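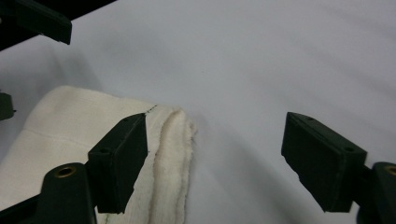
Section 9: Folding the linens and setting up the rack

By now you should have your Lakberg 1015 table set unpacked and the paper sleeves off everything. This section covers the part most people want to get to, which is folding the cloths and putting the rack and dish where they're going to live. Set aside a quiet quarter of an hour the first time, put the kettle on if you like, and please don't worry if your first towel comes out a bit lopsided. The second one goes much faster!

Before you start

Clear a flat, light-coloured surface big enough to lay the towel out at full size. A kitchen table is fine, and so is a large board set on top of a table, as long as it doesn't rock when you lean on it. Wipe it down and let it dry completely.

Note: The cloths need one wash before their first use (see Section 4 for temperatures). Terry gives up a surprising amount of fluff in that first wash, so keep it away from dark clothing, and clean out the lint filter afterwards.

Folding the terry towel

1. Lay the towel flat with the label underneath. Smooth it from the middle outwards with the palms of your hands.

2. Bring one long side over to meet the other. Line up the corners first and let the rest follow along behind them.

3. Fold in half again, end to end. You'll feel the pile push back at you along the fold, and a rounded edge is what you want. Pressing it hard only flattens the loops.

4. Run a hand lightly over the top to settle the layers. If one hem is peeking out past the others, open the last fold and redo that one only.

5. Set the towel down with the rounded fold facing you, so you can pick it up in one go with all its layers together.

If you have the Ngau bath size instead of the hand size, fold it once more in thirds. It makes a fairly chunky bundle, and anything under 18 cm of shelf height will be a squeeze.

Caution: Don't iron terry. It won't hurt you or the iron, but the towel will never be quite as soft again, and we do get sad letters on this subject.

Placing the rack and dish

6. Stand the wire rack in the centre of your surface with its open top facing up. Give each corner a gentle push. If it wobbles, turn it a quarter turn and try again before you go bending anything, as tabletops are often to blame.

7. Leave a clear gap of 12 cm on every side so you can get your hands in comfortably.

8. Hold the white dish by opposite sides, bring it over the top of the rack and lower it straight down.

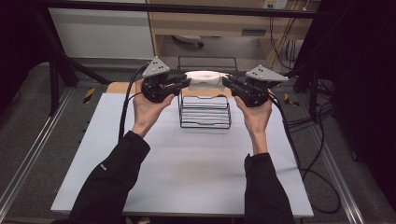
9. Let go of one side, then the other, and check that the dish is sitting level. A small shift of the rack underneath is normal the first few times. If the dish tips when you touch the rim, lift it out and start again from step 8.

Caution: The dish can be slippery straight out of the sink. Dry it, and dry your hands, before you set it in place. Don't use the rack as a trivet for pots from the stove or oven.

Note: Owners of the older Conusitz rack can follow the same steps, though it's a shade narrower and the dish will sit a little higher. A thin cloth under the rack helps on a glass or polished table.

Folding the gauze cloth

Gauze asks for a lighter touch than terry. The weave is open, the threads like to wander, and a loose edge will fray a little however careful you are. A bit of fuzz along the side is nothing to fret over, but don't pull at it. Snip any long thread with small scissors and leave the short ones be.

10. Shake the cloth out once and lay it down with the coloured stitching uppermost.

11. Fold it side to side, lifting the fabric across instead of dragging it. Dragging skews the mesh.

12. Pat down any puffy spots with your fingertips, then leave it be. Gauze isn't meant to lie perfectly flat, and a crease down the middle will soften by itself.

Keep the stitching away from rings, bracelets and rough fingernails. If a loop does catch, ease it back from the wrong side with a blunt needle. The Tratano care kit has a suitable one tucked in the lid, and any darning needle from the sewing box will do the job too.

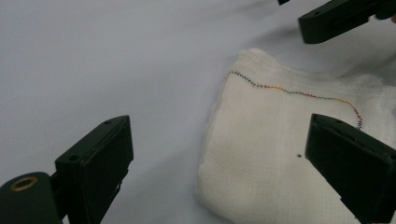

Can the gauze cloth and the terry towel be stored in one pile?
They can, provided the towel goes on the bottom and the gauze on top. The weight of a folded towel will press hard creases into the gauze if it's left there for long, and the loops of the terry sometimes snag the stitching when you slide one off the other. Lift the gauze away first, with both hands, and then take the towel.

For stain removal and yearly care, go on to the next section. Replacement cloths are sold singly, and the order form is inside the back cover.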